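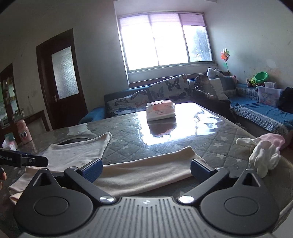
Folding tips from a robot study

In June a small group at Luvmont published the results of a cloth-folding study. Szabolcs Szekeres and Ildikó Juhász collected more than 3,000 folds done by people at home with hand-held grippers, then trained a robot arm called Cuder on 2,000 of them. A few of their findings work just as well for bare hands.

Flatten before you fold. Cuder failed most often on cloths that started in a heap. When the cloth was spread out first, failures dropped by half. At home, give a towel one shake and lay it down before you pick up a corner.

Pinch the edge a little in from the corner. Two fingers at the very tip let thin cotton slip. The people who got the straightest folds held the cloth about a thumb's width in.

Watch the table. Clear plastic covers are easy to wipe, but small cloths slide on them and window glare gave the robot's camera trouble finding pale edges. A dry towel underneath stops the sliding. For the glare, lower the blind or turn your work sideways to the window.

Do small things last. Gloves and baby socks took Cuder longer than washcloths, and people slowed down on them too. Pair them first, set them aside and fold the flat pieces.

Stop at 2 folds for washcloths. A third makes a thick bundle that springs open in the drawer.

Juhász says the next round will cover fitted sheets. The robot can't do those yet.

This site uses cookies to remember your settings. Accept | Manage cookies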